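I first heard of the Pelton hand grip from a friend who folds for a living, so when the woman who runs training at Sokell offered me an hour on the phone, I grabbed it (and my coffee). They rent the kit out by the month, 190 dollars for one grip plus software from Ragnarsson.

"People expect a robot to show up," she told me, laughing. "You get a handle with two fingers and a box of cables!"

So who does the work? You do, at first. Her crew logged 632 folds in December before anyone was happy with the results. "The first 82 were awful. I did most of those myself."

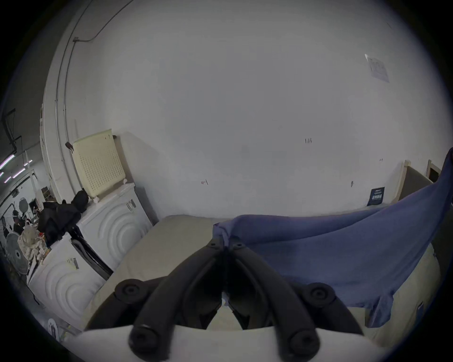 I asked what gives beginners the most trouble, and she didn't even pause: soft stuff. Boxes are easy, she said, but cloth sags wherever you aren't holding it. With the blue piece, the fingers have just the edge and the rest rises in a long fold over the padded top, with one flap drooping at the right. "You learn to go slow," she said. I'd still want a cheaper plan for small shops, and she says one is coming by spring.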